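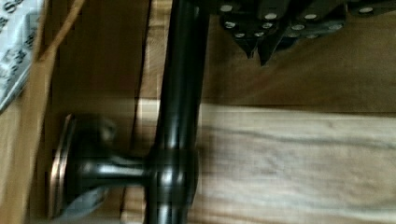 스코덴(Skoden), 12월 — 욕실·창호용 금속 부속을 취급하는 서니코(Cirnico)가 벽부형 봉 브래킷의 포장 및 출고 규격을 개정했다. 대상은 어두운 브론즈색 마감의 봉, 구형 이음부, 짧은 수평 스템, 원형 베이스 플레이트로 구성되는 조립품이다. 개정 규격은 이달 출고분부터 적용된다.

종전에는 봉과 브래킷을 분리해 각각 봉투에 담았으나, 앞으로는 이음부까지 체결한 상태로 출고한다. 현장에서 봉과 이음부의 방향을 잘못 맞춰 재시공하는 사례가 접수된 데 따른 조치라고 회사 측은 밝혔다. 베이스 플레이트 고정용 나사 2개와 앵커는 별도 봉투에 동봉된다.

표면 보호 기준도 바뀌었다. 유광 마감은 긁힘이 눈에 잘 띄어 봉 전체를 부직포 슬리브로 감싸고, 플레이트 테두리에는 완충 링을 끼운다. 테두리에 드러나는 구리색 띠는 마감 사양에 포함되며 도장 불량으로 분류하지 않는다. 검수 시에는 조립품을 목재 작업면에 눕혀 놓고 봉, 이음부, 플레이트 순으로 확인한다. 연마제가 포함된 세척제는 검수와 시공 후 관리 모두에서 사용이 금지된다.

품질 담당 헨리크 슈미더(Henrik Schmieder)는 "반품 사유를 분류해 보니 제품 자체의 결함보다 운송 중 플레이트 테두리가 눌린 경우가 많았다"며 "봉의 치수와 벽면 고정 위치는 그대로이므로 기존 시공 도면을 수정할 필요는 없다"고 말했다.

1차 물량은 3888세트이며 한 상자에 6세트씩 적재한다. 상자는 봉이 수평을 유지하도록 눕혀서 보관해야 하고, 세워 쌓는 것은 허용되지 않는다. 물류는 커탠스(Catance) 창고에서 맡는다. 종전 포장 재고는 우치다(Uchida) 매장에 80세트가 남아 있으며 소진 시까지 병행 판매한다. 구형 포장 제품에는 조립 방향을 표시한 안내지가 추가로 제공된다.

품번과 가격은 변동이 없다. 교체용 플레이트와 스템의 단품 주문은 내년 초부터 접수할 예정이다.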